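Bench Cell Questions, Amadi Joinery Supplies, Busstead Works

These are the questions people have put in the box by the kettle, plus a few that were shouted across the yard. Henrik Hinrichs answered the technical ones. The rest were left to me, Bimla Vishwakarma, in what used to be called Personnel. Questions have been tidied for spelling and, in two cases, for language.

Am I being replaced by a robot?

No. The bench cell is being taught to handle hire stock: clamps, vices, the small hand tools that come back from customers and have to be sorted, checked and shelved. The agreement signed in July says no post at Busstead goes because of it, and there is a copy on the canteen wall, under the pizza menu. If you want your own copy, ask me and I will print one without the grease.

What happened at Claltthorpe, then?

Fair question, and it came up 9 times. Claltthorpe closed its returns room when the lease ended, before we had bought so much as a plug for the bench cell. Everyone there was offered a place at Busstead and most took it. I know the timing looked bad. I said so then, in a meeting, and was thanked for my input.

Who makes the thing?

The software comes from Coralo. The arms and the table were put together on site by Henrik and Ekene Chukwu, over a period Henrik describes as a fortnight and Ekene describes as the whole of spring.

What does it do all day?

At the moment it practises. Someone puts an item on the board, an arm goes down to it, and the attempt is marked good or bad. Then it all happens again. There were 2436 attempts logged at the last count, which will be out of date by the time you read this. Clamps come first, as they make up the bulk of what we hire out and are awkward to pick up by anything that isn't a hand. 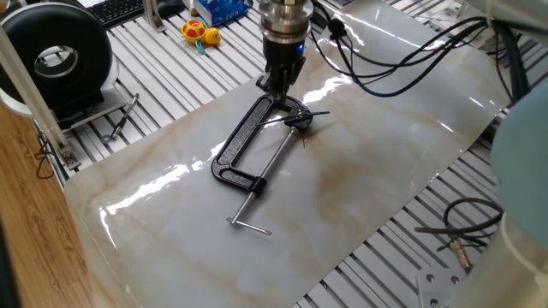
The C-clamp on the marble-patterned board, in both of these.

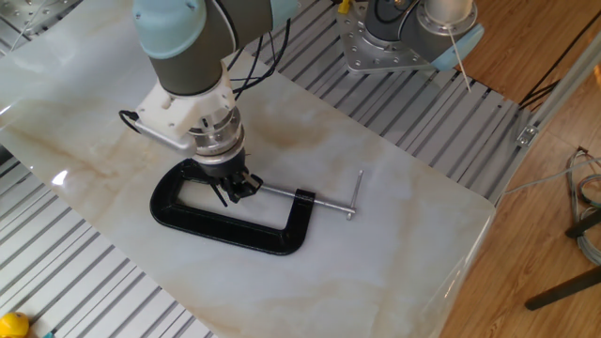

Why is it so slow with clamps?

Boris Omerović has sorted returns here longer than I have worked anywhere, and he was asked to write down how he picks up a clamp. He wrote "with my hand". After some encouragement he added that he never thinks about it, he looks at which way the screw is pointing and his fingers go to the heavy side. The cell has to be taught all that. A clamp lying flat, with its long threaded screw out at a slant and a T-handle across the end, can be taken hold of in plenty of places, and a good number of them will tip it. The shiny board doesn't help either, as it throws the light back in bright streaks, and Henrik is still arguing with Coralo about whether the cameras mind.

Does it check whether the clamp is any good?

No. It will shelve a clamp with a stripped thread as happily as a new one. Checking stays with people, and under the new rota it gets proper time instead of being squeezed into the last part of the shift. This is the change I would most like you to notice, and the one I have had the fewest questions about.

So what does change for returns staff?

Less lifting from the crates, in time. More inspection, more cleaning and oiling, more decisions about what gets repaired and what goes for scrap. There will also be a person on each shift looking after the cell, which means setting items out, clearing a jam and marking attempts. We take turns. Babatunde Chukwu did the first month and reports that it is like minding a very polite toddler with one idea.

Is Babatunde related to Ekene?

Yes, they are brothers. No, that is not how he got the first month. His name was first on the sheet because he had the pen.

Do I get paid more for looking after it?

Yes. There is a shift supplement, and it is paid whether the cell behaves or sulks. Training is on paid time too. If anybody tells you to read the manual at home, send them to me.

Do I need to be good with computers?

If you can work the vending machine you are already ahead of two of our managers. Training takes one afternoon, and you do it with Ekene, who is patient. Henrik will also offer to explain things. Bring a drink.

Can I refuse?

You can swap your turn, and you can ask to be left off the rota altogether. Boris has asked to be left off. He still wanders over at tea time to tell it where it is going wrong, and those visits are unpaid by mutual agreement.

Is it safe to stand next to?

Stay behind the yellow line while the arms are powered, and use the stop button if you don't like the look of anything. You will not be told off for pressing it. In Babatunde's month it was pressed 79 times, a fair share of them with an elbow, and the button has since been moved.

Does it record us?

The cameras point at the table. Coralo gets the footage of the attempts and nothing else, and sound is not recorded, which ought to come as a relief to the late shift. If your hands are in a clip when you set out an item, you can ask for it to be removed.

Is the management using it to work out how fast I am?

No, and it would be an odd yardstick. It is still slower than everyone here, including me, and I dropped mine.

What's the £500 for?

The suggestions fund. Anyone in returns can put in an idea for how the cell or the bench around it should be set up, and the fund pays for the parts. Shelf heights have been mentioned, as has a stool. A name for the robot has been suggested by several people and will not need funding, or, in most cases, repeating.

When will it be doing real returns?

When its good attempts satisfy both Henrik and the returns team, who each have a veto. Henrik had a month in mind and has asked me to stop printing it.

I have a question that isn't here.

Box by the kettle, or my office before four o'clock. Signed or unsigned, I don't mind, though I do know most of your handwriting.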